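Padwood Boards > Kitchen > Small spaces

benito_c
Clearing the table before dinner takes me 39 minutes. My sister says sort by food first, dishes second. I don't buy it.

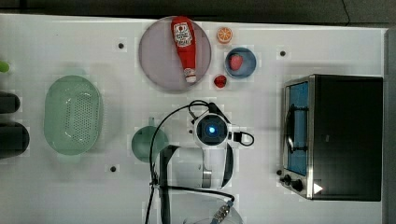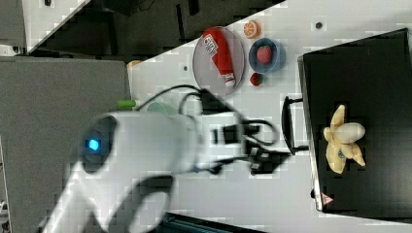
Ketchup on a plate is one more plate to wash, whatever system you use.

maite703
39 minutes? For what, a strawberry and an orange slice? Put the bottle away and stack the rest.

mtahiri
Disagree with stacking. A colander never nests with anything round. I tried it for 2 months and gave up.

maite703
Oval ones go under the bowl fine.

mtahiri
Under a small blue bowl? Doubt it.

benito_c
So far that's 2 opinions and the table looks the same. Does anyone sort by food and save any time?

chunyin_k
I did in April. Saved 4 minutes, maybe. Not sold on it either.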